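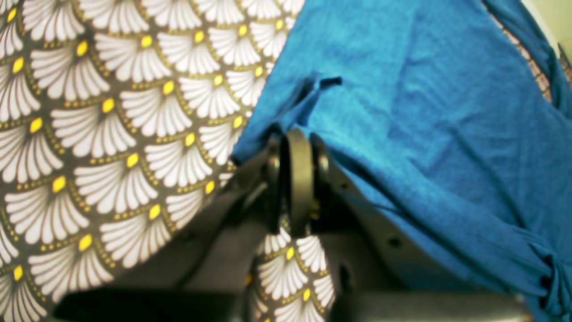

Fan-pattern fabric beside a plain turquoise-blue cloth.

Table Linen Rental: Frequently Asked Questions

These answers cover rental, handling and return of table linen from Telanby. Prices are listed on the rate sheet. Terms in your signed order take priority over anything on this page.

Which size do I need for a rectangular table?

Measure the length and width of the top, then add twice the drop you want on each side. For a seated meal, an 8 inch drop is the usual minimum. A floor-length drop equals the height of the table, less half an inch for clearance. Measure with the table standing on the floor where it will be used, as folding legs vary.

Can I mix patterned and plain cloths in one order?

Yes. Patterned cloths are stocked in smaller numbers than plain ones and should be reserved first. Plain colors can be changed until the order is packed.

What does "directional pattern" mean on the item page?

A directional pattern has a top and a bottom. Scallops, fans and most florals are directional. When two cloths are overlapped on a long table, both must face the same way or the join will show. Directional cloths carry a small woven tab on the hem at the bottom edge. Place all tabs on the same side of the room.

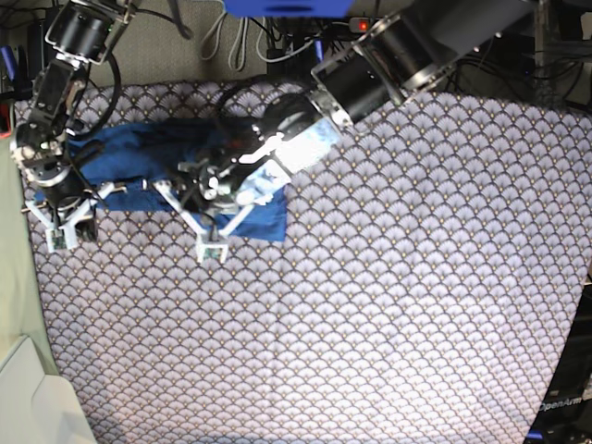 Scalloped fan print in white and lavender, with a blue towel on top.

Is the cloth pressed before delivery?

Pressed and folded. Fold lines remain after transport. To reduce them, lay the cloth at least three hours before guests arrive and mist it lightly with plain water from two feet away. Do not iron on a tabletop. Steamers are allowed on cotton and on polyester blends. They are not allowed on coated cloths, where heat separates the backing.

What is the difference between the Prustent and Veltedix ranges?

Prustent is all cotton. It absorbs spills, creases easily and has a matte surface. Veltedix is a cotton and polyester blend. It creases less and dries faster, but oil marks are harder to remove from it. Both ranges use the same size chart.

How do I treat a spill during the event?

Blot with a dry, light-colored cloth. Work from the outside of the mark toward the center. Do not rub, and do not apply salt, soda water or household stain remover. These set some dyes and make the laundry process longer. Candle wax should be left in place to harden. We remove it at the laundry. 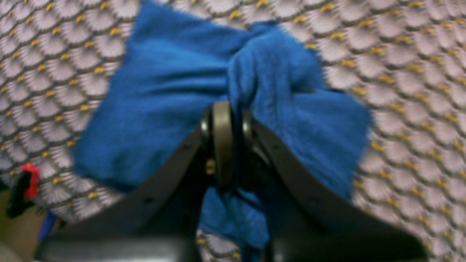 Dark cloths can release color during their first few washes. New stock is washed four times before it enters the rental pool, but a dark cloth left wet on a pale one for several hours can still transfer. Separate them at the end of the event.

How should linen be packed for return?

Shake out crumbs and check for cutlery. Linen that is dry may be returned in the delivery bags. Damp linen must be hung or spread out until dry before bagging. Mildew can appear overnight in a closed bag and is charged as damage. Washing is included in the rental, so please do not launder items yourself.

What counts as damage?

Burns, cuts, tears longer than a quarter inch, mildew, and permanent ink. Food and wine marks are normal use. Damage is assessed after washing by Siiri Miettinen, and a photograph is sent with any charge. You have until the end of the following month to dispute it.

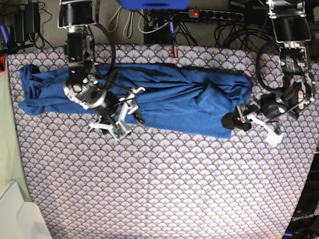

Is there a minimum order?

The minimum is $100 for delivery. There is no minimum for pickup. Orders of more than 187 pieces need two weeks of notice so that stock can be pulled from both warehouses.

Can I see the fabric first?

Swatches are mailed on request, up to six per order. Full-size samples can be viewed at the Kneževič showroom between 10 a.m. and 4 p.m. Ask for Hiyori Kikuchi. The showroom is closed in January for stocktaking.

Do you sell retired stock?

Retired cloths are sold in mixed bundles each March. Sizes are marked, colors are not guaranteed, and bundles cannot be returned.

Who do I contact about an existing order?

Venla Hämäläinen handles changes and deliveries. Minttu Kokkonen handles invoices. Quote the order number in the subject line.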